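Re: [sim-users] Gripper closes before it reaches the object
From: Aranka Pintér
To: sim-users list
Tuesday, 16:42

Dear Booker, dear all,

On Tuesday at 9:15, Booker Obi wrote:
> We see the same early closing in the Lurnura kitchen set since
> the October update. The arm comes down, stops a little above the
> object and closes on nothing. The log says "grasp ok". Restarting
> the controller does not help. Is it the depth, or is it the policy?
> Also, did somebody try with the old Dillier controller?

Thank you for this report, it helped me to look in the right place. I think it is not the policy. I will write what I have found until now, and please correct me where I am wrong.

We ran 3000 episodes of the paper towel task over the weekend. In 319 of them the fingers closed above the roll or beside it, and the episode was still marked as a success. I learned about it only when Jenő Nyitrai replayed a few by hand and asked me why the arm was lifting air. In all the replays he kept, the approach is good until the last step. The roll stands upright, the gripper is open and comes in from above, and then the close command arrives too early.

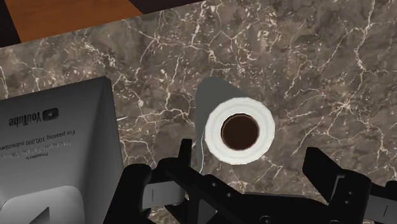 3 min read · sim-users archive

The view is from episode 3874 (the numbering continues from our earlier run). The roll is a short distance above the gap between the two fingers in the view, and the fingers are still open. There is also a loose sheet of paper towel which goes past the roll and down toward the fingers. My first idea was that the sheet is the reason. The contact check does not ask which part of the object is touched, so the thin end of the sheet could count the same as the roll itself.

Krisztina Kovács tested this for me. She fixed the sheet to the roll so that nothing hangs, and repeated 20 of the bad episodes with the same seeds. Most of them became good, but a few did not. So the sheet is one cause and there must be a second one.

For the second cause I have only a suspicion. The countertop has a very busy marble texture, with white veins everywhere, and the top of the roll is also white. When Krisztina changed the counter to a plain gray material, the remaining bad episodes also became good. I would like to see this repeated by another person before I believe it – a few episodes are not much.

Now the part which worries me more. The success flag is computed from the finger command and not from the measured finger width. This means that a gripper closed on nothing and a gripper closed on a roll give the same result. If you use this flag to decide when the real arm may lift and move away, please turn that off until it is corrected. Judit Farkas has already blocked it on our Flonuvness cell, and the arm there now waits for an operator after each close.

What I propose to change:

1. The flag must read the measured width after the close, and it must be false if the fingers meet.
2. Contact with a loose part should not start the close.
3. Old results with this flag should be counted again. I will do ours this week.

Booker, about your question: we did not try the Dillier controller, our license for it is finished. If you still have it, could you run the same seeds? I can send you the list, together with the replay files. Please tell me also if your counter texture is the default one, or if you changed it.

Best regards,
Aranka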